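Skilow 2 Under-Counter Produce Drawer: Review After Two Months
Henrik Hellwig
2021-06-12

The Skilow 2 is a humidity-controlled drawer for vegetables and fruit, built to fit a standard under-counter opening. It is made by Ronum and sold through kitchen suppliers, and the unit tested was bought at full price in April. It replaced the lower bin of an ordinary refrigerator as the main place for greens, herbs and roots. This review covers temperature stability, humidity, noise, cleaning and the controls.

Installation is simple if the opening is square. The drawer slides in on two rails and is held by four screws through the front flange. The manual asks for clearance at the rear for airflow but gives the measurement only in a drawing on the last page, where it is easy to miss. The power cord leaves the case at the lower left, so an outlet on the right side of the opening will need an extension. Leveling is done from the front with a hex key, included.

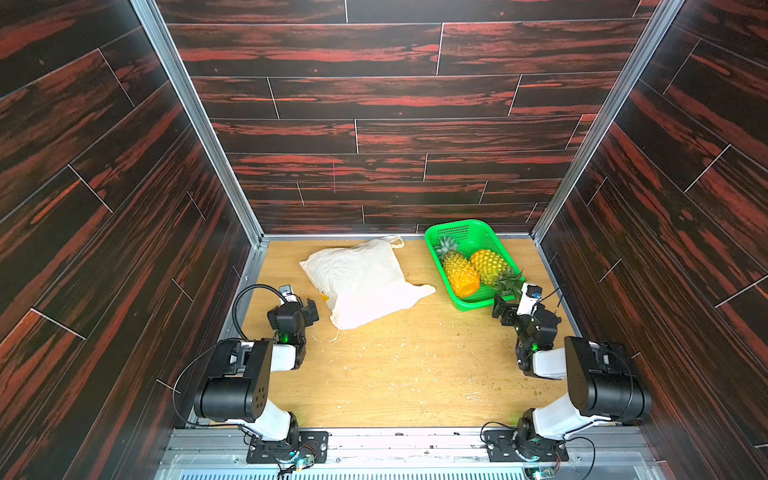 Temperature control is the strong point. The set point is adjustable in one-degree steps, and a separate logger placed in the middle of the drawer stayed close to it through normal daily use. Recovery after a long opening is slower than in a full-size refrigerator. The compressor is small and the front seal gives up a lot of cold air when the drawer is pulled all the way out. Pulling it halfway makes a clear difference, and most items can be reached that way.

Humidity is handled by a passive membrane in the lid, which Ronum calls the Porkanlow layer. It has a slider with a high and a low setting. On high, lettuce and spinach kept their texture noticeably longer than in the old bin. Cilantro did well standing in a jar and poorly lying flat. On low, onions stayed dry, but there is little reason to keep onions in a cooled drawer in the first place. The membrane works best with loose or open-topped produce. A tied bag makes its own climate and the slider setting then has almost no effect on what is inside.

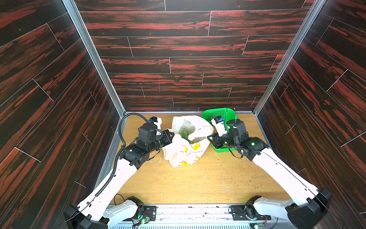
Noise is acceptable. The compressor cycle is audible in a quiet kitchen and is a low hum without rattle. The fan is the more noticeable of the two, with a faint tick at startup that has not changed since the first week. With the drawer fully loaded the tick disappears.

Cleaning is where the design falls short. The liner lifts out in one piece, but it has a raised lip on the underside that collects water, and the corners are too tight for a sponge. A bottle brush works. The divider is removable and dishwasher safe. The membrane must be rinsed by hand in cool water and dried flat, and replacements are sold only in pairs. Ripe fruit is best kept elsewhere, both for the ethylene and for the staining it leaves on the pale liner.

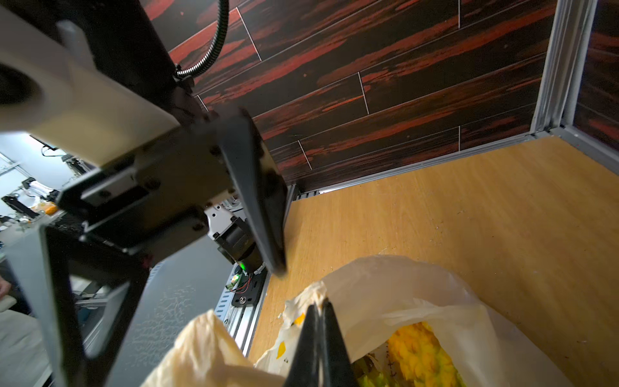

The controls are a weak spot as well. There are two buttons and a small display, and holding both buttons switches between units. It is easy to do this by accident with a hip or a knee. A lock function exists but resets after every power loss. The Ji, an older drawer that sold for less, had a plain dial and none of these problems, though its temperature drifted more over a day.

At $1,289 the Skilow 2 is expensive for the volume it offers. It makes sense for a kitchen that goes through a lot of leafy greens and has run out of refrigerator space. For roots and squash, a cool pantry does the same job for nothing.
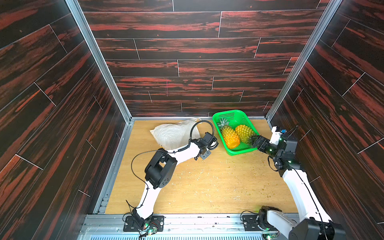
Can the drawer be run with the divider taken out?
The divider only separates the two halves of the liner and carries no load, so the drawer runs normally without it. Large heads of cabbage fit only this way. Leave the rear vent uncovered when loading, or the temperature at the front will climb.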